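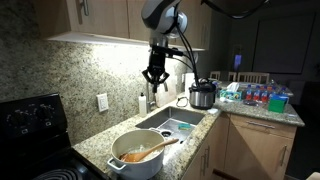 The fault log for that week has one line in it that still makes my stomach drop a little: "Pause pressed. Arm continued." Four words! Chaimae Zaki typed them, and she isn't one for drama.

I'd gone to Brelville to write a cheerful piece about robots that cook. Mondlow, the small outfit Chaimae runs the testing for, wants an arm that can help out in an ordinary home kitchen, with the soap bottle and the sponge and all the clutter left right where people leave it. What I got was a week of watching very patient people chase a bug called the late stop.

It goes like this. The arm runs off a program called Ifans, which plans each move in little chunks and hands them down to the motors. When you press pause, Ifans is supposed to throw away whatever chunks are waiting. In February they'd changed how those chunks were stored, to smooth out a jerky wrist, and after that every so often the pause got in line behind the moves instead of jumping ahead of them. So the arm finished what it was doing and then, very politely, stopped.

How late? The worst one they recorded was 320 milliseconds. I laughed when I heard that (it's a blink!) and Morfudd Foulkes, the safety engineer, did not laugh. She had me hold my hand flat on the counter and count how far a slow arm travels in that time. She'd marked it out in tape: 40 millimeters. That's plenty if the thing between the gripper and the granite is your thumb.

And it was nearly Chaimae's thumb. She'd hit pause and reached in to straighten a dish towel, same as she'd done a hundred times, and the fingers kept coming down. They brushed her knuckle. No cut, no bruise, but she went and sat in her car for a while, and I would have too.

The big red emergency stop was never affected, and Morfudd wants that understood. It cuts power to the motors directly and doesn't ask Ifans for an opinion. The trouble is that people don't use the big red button to fix a towel. They use pause, all day long, and they come to trust it.

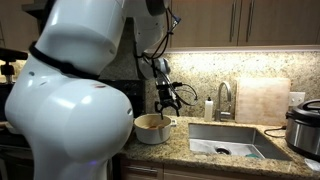
Finding the late stop took far longer than fixing it. It only showed up when the arm was making lots of tiny corrections, so big sweeping moves across the room never triggered it, and those were what the old test used. Cooking is nothing but tiny corrections. Think about going after one small piece of orange-brown food in a white pot, with two narrow fingers pointing straight down and the rim all around them. Every nudge is another chunk in the line. Morfudd rewrote the test around jobs like that and got 39 pauses in before the first late one, then saw 8 more by the end of the day. She was thrilled. I've never seen anyone so happy to watch a machine misbehave!

The repair itself went in on 13th August, a Monday, and it was a handful of lines. Pause now goes down its own path and empties the line on the way. There's also a second check, which Morfudd insisted on: if the arm is still moving shortly after a pause, the power drops anyway.

The harder change has been the habits. The rule now is hands out until the arm is stopped and the light on the operator's desk has changed, and no reaching in on a pause alone, ever. Chaimae wrote that one herself. The team in Kemville, who run the same software on a different arm, grumbled that it would slow them down. It has, by a few seconds a go. They've stuck with it.

I asked Chaimae if she still works close to the thing. Sure, she said, every day. She just straightens the towel before she starts.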